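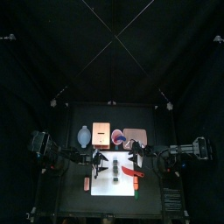
Page last changed: 2023-07-17

4. Revision requests and how they were worded

The second part of the study looked at what bands ask for once they have heard a first mix. We had access to the written notes sent to two mix engineers, Chibuzor Akinola at Dellwood and Shahzad Usmani at Birgate, over the period described in Section 3. Both engineers work mostly with unsigned songwriters and small bands, and both include 2 rounds of changes in their price. Notes given by telephone were left out, as neither engineer kept a record of them.

The notes covered 34 songs. For each song we kept the first message sent after the first mix, and any later message that asked for a change. Messages that only dealt with payment or file delivery were removed. Where several members of a band wrote separately, their messages were joined and treated as a single set of notes, although we marked the points on which they disagreed.

Requests about the level of the lead vocal were by far the most common. The wording was often indirect. Clients wrote that a verse felt "far away" or that the singer was "stuck behind the guitars", and it was left to the engineer to decide whether this called for more volume, less reverb or a change to the guitars themselves. Akinola told us that he usually tries the guitars first. Usmani said he turns the vocal up, sends it back, and waits to see if the same complaint returns. The two approaches took a similar amount of time, as far as we could tell from the dates on the messages.

Drum sounds came next. In this case clients tended to name a record they liked and ask for the same snare. Such requests were hard to meet where the drums had been recorded in a small room with few microphones, and the engineers dealt with this by blending in a sample – a step that was mentioned to the client in some cases and not in others. We return to the question of disclosure in Section 6. 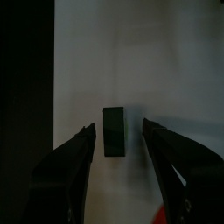 Requests about bass were less frequent but took longer to settle. Much of the difficulty came from how people listened. One band from Gerkidstead asked for more low end after hearing the mix on a laptop, then asked for less after playing it in a van. The engineer in that case had changed the bass by a small amount each time, and the final version was very close to the first. Figure 5, in the appendix, sets out the order of changes for this song alongside the client's own notes.

We also asked the clients what they had used to check their mixes. Replies came back for 18 of the songs. Earphones and car stereos were named most often, with studio monitors a long way behind. Only a few people had used the same equipment for the first mix and for the revised one, which makes it hard to say whether a remark such as "much better now" refers to the work done or to a change of speakers.

The songwriter recording as Satti was unusual in sending timed notes, with each request tied to a point in the song and a short statement of what she wanted to hear there. Her mixes were approved after a single round. We would not read too much into this, as the arrangements were sparse and she had produced her own demos since the previous December. All the same, both engineers said that timed notes were easier to work from, and Usmani has since added a line to his booking form asking clients to write them that way.

Disagreement within bands is taken up in the next section.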